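Gemia Hotel Takes Its Time Over Robots for Housekeeping

By Baltazar Chávez
17 Aug 2019

If you have ever stayed at the Gemia, out past the old fairground, you will know it is not a place that hurries into things. The lobby carpet was discussed for most of a winter before anyone ordered it, and the new ice machines took longer still. So it will surprise few regulars that the hotel has now spent the better part of this year working out whether to buy robots for its housekeeping department, and that it has settled, very sensibly if you ask me, on a small and careful start.

The plan was shared with staff last week over coffee and some excellent lemon cake. The hotel has 187 guest rooms, and the money set aside in next year's budget will cover two delivery carts from a maker called Sevo. These are the rolling kind, about waist high, that ride the service elevator on their own and bring clean towels and sheets up from the laundry so that the housekeepers don't have to keep going down for them. The carts will be leased for the first year and can be bought outright after that, with part of the lease payments counted toward the price.

What the hotel has decided to hold off on is the more ambitious part – a machine with arms that would help set up the bathrooms. The housekeeping manager, a cheerful woman who has been with the Gemia since it had typewriters at the front desk, told me she was all in favor of the idea and still is. But she wanted the bathroom work properly written down first, every bit of it, before anybody signed anything. A quote is only as good as the list of jobs it is based on, she said, and the first list the hotel sent out had a single line for bathrooms that read "clean and restock."

That line has since grown into a good many pages. Over the spring her team went through the job from start to finish, putting down where each thing goes on the counter, which way it faces, how it is squared up and what has to be wiped before it is set back.
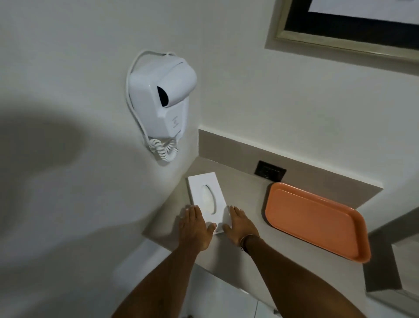

A good deal of it comes down to small adjustments that an experienced housekeeper makes without thinking, with a nudge of the thumb here and a quarter turn there. The tissue box is a fine example. It has to sit straight, it has to stay clear of the outlet, and the first tissue has to be standing up where a guest can reach it. Written out in full, that one item took up nearly half a page, and when the pages went back to the suppliers, the quotes came back looking quite different. One firm, Bisht, asked for more time. Another, Tudura, offered to come and run a trial at its own expense if the hotel would set a room aside, and the hotel has said yes to that, with the trial penciled in for January when business is slow and there are rooms to spare.

I asked about the money, as one does. The manager would not give me the lease price, which is still being settled, but she was happy to talk about the costs that get left off the first page of a quote. There is the charging spot, which needs its own circuit in the basement. There is the wireless signal, which is fine in the lobby and poor at the far end of every hallway. There are service calls and spare wheels, and there are the thresholds at the elevator doors, where a small wheel can catch. The hotel has put away around 400 dollars a month for that sort of thing and expects to need most of it in the early going.

Training has been budgeted too, and I was glad to hear it. Each shift will have three people who know how to start the carts, park them and get them unstuck, and those hours will be paid. No positions are being cut, and the manager was quite firm on the point. She has been short of people on weekends for longer than she cares to say, and what she would like is for the ones she has to spend less of the day pushing linen down a hallway and a little more of it on the rooms themselves.

Reaction among the staff seemed friendly on the whole. One of the longtime housekeepers asked whether the carts could be given names – they can, and a sign-up sheet for suggestions was already filling up by the time the cake was gone. Somebody else wanted to know what happens if a guest helps himself to the towels on the way by. The carts have a lid that locks, as it happens, though that costs extra and is still being argued over.

The first cart is due in the fall, with the second to follow once the elevator work is finished. Guests on the upper floors are asked to give it room in the hallway and let it off the elevator first.

Recent items
Fairground Road repaving pushed back again
Library adds evening hours for the school year
New owners for the bakery on the square
Letters: more thoughts on the parking meters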